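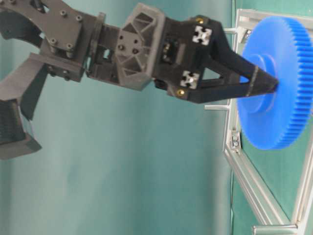

Plastic spur gears on an extrusion frame - what clearance?

dinesh_r
I'm building a small gear demonstration frame for the front desk at work. Silver aluminium extrusion (Brundis, the plain slotted sort), two shafts, and large blue plastic spur gears that slide on by the hub. The idea is that people can take the gears off and put them back, so nothing is meant to be permanent.

Shafts are 5 mm ground steel. The centres are set at 124 mm, which is what the gear supplier's sheet gives for this pair. With the frame bolted up the gears mesh, but they bind once every turn. Not badly, you can push through it by hand, but you feel it. I've swapped the shafts over and it makes no difference.

Is this a centre distance problem, or do I need to open up the bores?

tallow_lane
Once every turn of which gear?

dinesh_r
Of the big one.

tallow_lane
Then it's the big gear and you can leave the centres alone. Something on it is running out. Could be the bore off centre, could be the rim slightly oval, could be a bit of moulding left in one tooth gap. Put a pencil mark where it binds, take it off, turn it half way round on the shaft and try again. If the tight spot stays with the mark it's the gear. If it stays in the same place on the frame it's the shaft or the bearing.

Minja H
I'd disagree about leaving the centres alone. The figure on the sheet is for perfect gears. Plastic ones of that size are never perfectly round and they grow a bit in a warm room. I always add a little to the centre distance and accept the backlash. On a demonstration piece nobody is measuring backlash.

tallow_lane
You can do that, but then it's tight in one place and sloppy everywhere else. I'd rather find out what's wrong first.

Minja H
It won't be sloppy if you only add a few tenths. I've got a Haque clock kit that has run like that for years.

seraina.m
Before anyone drills anything, check that the two uprights are parallel. Extrusion is straight enough but the cut ends often aren't square, and if the upright is bolted to a bad end it leans. My base rail was supposed to be 252 mm and the saw had left one end visibly out. The gears met at one side of the tooth and not the other. I put a square on it, loosened the brackets, pulled it true and did the bolts up again, and it ran.

Also, wipe the gears. The dust you get off swarf sits in the tooth gaps and you can't see it on a dark colour.

dinesh_r
Thanks all. Did the pencil test this morning. The tight spot stays with the mark, so it's the gear. The uprights were a touch out as well, so I've squared those up. Better, but I can still feel it.

Went round the teeth with a cocktail stick and found nothing stuck in there. They're quite fine teeth so it took a while. I've had it lying flat with the hub upwards to look at the bore.

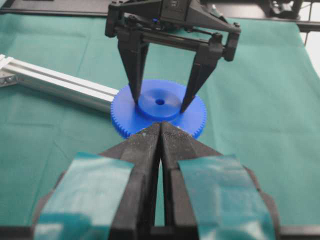 The blue gear on the green cloth, hub side up

tallow_lane
Raised hub with a plain round hole, so there's no flat and no keyway to worry about. In that case I would suspect the bore. If the hole was opened up after moulding with an ordinary twist drill it will have wandered. Have you got a spare?

dinesh_r
One spare, same bag. Haven't tried it yet as I was keeping it for the second frame.

Minja H
Try the spare.

kav_p
Coming in from the bearing side. What are the shafts running in? If they're plain bushes pressed into plates bolted to the extrusion, the plate can sit slightly twisted in the slot. We had this on a display stand at Hidex and it looked like a bad gear for two weeks.

dinesh_r
Flanged ball bearings in plates. The shaft turns freely by hand with no gear on it, both of them. And as I said, the tight spot moves with the gear.

kav_p
Fair enough, I missed that.

parveen_t
Don't ream it. I'm saying that now as someone will suggest it. If the bore is off centre, a reamer follows the hole that is already there, and you end up with a loose gear that is still off centre.

tallow_lane
Agreed. If it has to be saved, bore it oversize in a lathe, held by the rim, and press in a brass bush.

Minja H
That's a lot of work for a plastic gear. Add a few tenths to the centres and it's done. The slots are there to be used.

parveen_t
He wants people to take them off and put them on again. If the centres are adjustable somebody will lean on it and they'll move. I'd pin the plates once it's right.

seraina.m
I wouldn't pin it, but I would use the spring washers on the plate bolts. They've held fine on mine.

On the fit itself, for gears that come on and off by hand you want them to slide without rocking. Chamfer the end of the shaft so it finds the hole. Very small chamfer, deburr it with fine paper. Without it the sharp edge shaves the inside of the hub each time and after a few months the gear wobbles. A thin spacer behind the gear helps as well, otherwise the face rubs on the plate.

dinesh_r
No chamfer at present, I'll add one. There is a spacer behind each gear already.

Tried the spare. Runs nearly clean with the centres exactly as they were. There's a slight tick if I go slowly but no tight spot. So it was the gear. I'll ask Tresdale if they will swap the first one.

tallow_lane
Good. Keep the bad one anyway if they don't want it back, it's handy for setting up.

Minja H
I'd still add a bit to the centres for summer.

dinesh_r
I might. The desk is next to a radiator so it could need it in November as much as in summer.

parveen_t
Any grease on them?

dinesh_r
No, I thought fingers and grease wouldn't mix. Should there be?

parveen_t
Dry is fine for hand turning. If it squeaks, a dab of dry PTFE on the teeth. Don't use anything oil based until you know what the plastic is.

kav_p
Silicone grease is safe on nearly all of them, for what it's worth.

parveen_t
It is, but it picks up every bit of fluff going, and these are being handled.

seraina.m
How are you stopping the gears walking off the end of the shaft when somebody turns it quickly?

dinesh_r
Nothing yet. I was thinking of a rubber washer pushed on the end. A collar with a grub screw means finding the hex key every time.

seraina.m
O-ring in a shallow groove. Same idea but it doesn't get lost. Cut the groove when you do the chamfer.

dinesh_r
Will do both together then. Shafts are coming out tomorrow.

Contact the moderators | Copyright remains with the individual posters | Back to top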